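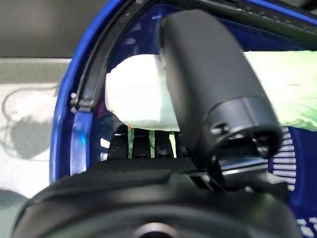 Sindus Produce Handling Project
Progress report to Multbridge, second reporting period, ending July
Prepared by Milagros Navarro, project lead
Site: Liltau pick-up store

1. Summary

The project covers the selection, packing and hand-over of mixed fresh produce in reusable shopping baskets at the Liltau store. In this period the store packed 2,072 baskets against a plan of 2,000 or more. The packing sequence was revised once. Two of the three open items from the previous report are closed. The remaining item, the drying of washed baskets, is carried forward with a revised completion month.

No change to the total grant amount is requested. One transfer between budget lines is proposed in section 6.

2. Baskets

The store works with a single basket type: blue plastic, slotted walls, hand-carried. The slots let air through to leafy items and let water drain after washing. They also let small items through, so anything below slot size goes into a paper bag first. Loose radishes and small chilies were the main cases in the previous period.

The working stock at the start of the period was 200 baskets. Of these, 25 were withdrawn for cracked rims or damaged handles. Replacements have been ordered from Srour in the same size. Mixed sizes were tried before the grant started and caused stacking problems in the cold room, so the order does not allow substitutions.

Baskets are inspected when they come back from the customer. The check covers the rim, both handle joints, the floor and the wall slots. A basket that fails goes to the repair shelf and is not returned to the stack until Arnaldo Matos has signed the tag.

3. Packing sequence

The first version of the sequence sorted items by weight only. It worked for root vegetables and squash and worked badly for long leafy heads, which were placed last and stood up above the rim. The outer leaves were bent when baskets were moved on the cart.

Version 2 sorts by shape first and weight second:

Step 1. Long items. Napa cabbage, celery and leeks are laid flat along one side wall.
Step 2. Dense items. Potatoes, carrots and squash go on the basket floor beside the long items.
Step 3. Round, firm items. Onions, peppers and citrus fill the remaining floor and the second layer.
Step 4. Soft items. Tomatoes, soft fruit and herbs go on top, bagged where needed.
Step 5. Rim check. Nothing stands above the rim when the basket is level.

Jacobus Gumede trained both shifts on version 2. The sheet is posted at each packing station and the weight-only sheet has been removed. New staff pack alongside a trained packer for two shifts before working alone.

Napa cabbage is still the item that decides the layout. Heads vary in length from one delivery to the next, and a head longer than the basket wall has to be laid at a slant, which takes space from step 2. The ordering sheet now asks the grower for a maximum head length. The first deliveries under the new wording were within it, with one crate as an exception.

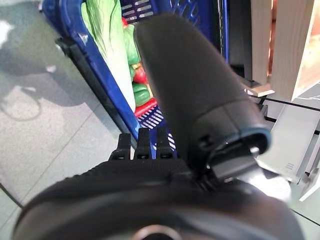

4. Damage and returns

Damage is logged at hand-over, when the customer and the store assistant look through the basket together. Three codes are used: B for bruised, L for leaf damage and W for wet. Ifeanyi Yusuf keeps the log and reconciles it with refunds at closing.

Leaf damage was the most frequent code before version 2 was introduced. It is now second to bruising. Most of the bruising entries concern tomatoes and pears and come from the afternoon shift, when baskets wait longer on the lower rack. The rack has been moved away from the door. The effect cannot be stated yet and will be covered in the next report.

Code W is used when the basket itself is wet at hand-over. This is the drying item described in section 5.

5. Open items

5.1 Labels. Closed. Order labels are now tied to the handle with string. Adhesive labels left residue that the wash did not remove.

5.2 Cold room stacking. Closed. Filled baskets are stored one layer per shelf. Empty baskets are nested on the floor pallet only.

5.3 Drying. Open. Washed baskets are still nested before the corners are dry, mainly in the hour before the morning packing shift. A slanted drying rail has been measured and priced. Karabo Mabaso has agreed to install it when the wall behind the wash sink has been retiled. The target month was June and is now September.

6. Budget

Spending is within plan on staff time, packaging and transport. The equipment line is underspent by 4,000, the amount set aside for a second wash sink. The existing sink handles the current volume and the limit is drying space. We propose to move the full amount to the drying rail and to the replacement baskets from Srour. The transfer needs written approval from Multbridge before the rail is ordered.

Paper bag use went up with the new rule on small items. The increase has been absorbed in the packaging line.

7. Next period

Install the drying rail and close item 5.3.
Receive and tag the replacement baskets.
Compare code B entries before and after the rack was moved.
Write a winter version of the packing sheet. Heavier root vegetables will take more of the basket floor, and step 2 may need to be split.
Agree the maximum head length for cabbage with the second grower, who has not yet replied.

Damage log extracts and the current packing sheet are available from Ifeanyi Yusuf at the Liltau store.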